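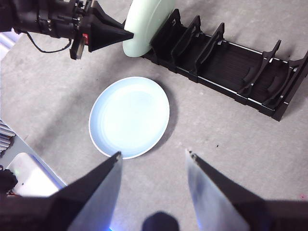 *Figure 4. Rack-loading exercise: green plate at the rack, blue plate on the table.*

## 4. Loading the Dish Rack

This section applies to all teams of the Sistham Student Robotics Club. Read Section 3 before switching on the arms.

1. Place the dish rack on the table with the divider prongs facing up.
2. Lay the first plate flat within reach of both arms.
3. Start the program `rack_load` and set the speed to 8.
4. Guide the left arm until the plate stands on its edge against a prong. Hold it there until its lower rim is inside the rack.
5. Open the left gripper slowly and draw it straight back.
6. Lay out the next plate and bring the right gripper fingers to its rim.
7. Record the attempt in the team log. Each team is allowed 16 attempts per session.

**Note:** The fingers may touch the rim of a plate. They must not press down on its center.

**Caution:** Keep hands off the table while either arm is powered. Check that the arm cable hangs free before each attempt.

If an arm stops and error 577 appears, press the stop button and call the lab supervisor, Pierina Bassi. Students may not restart the arm themselves.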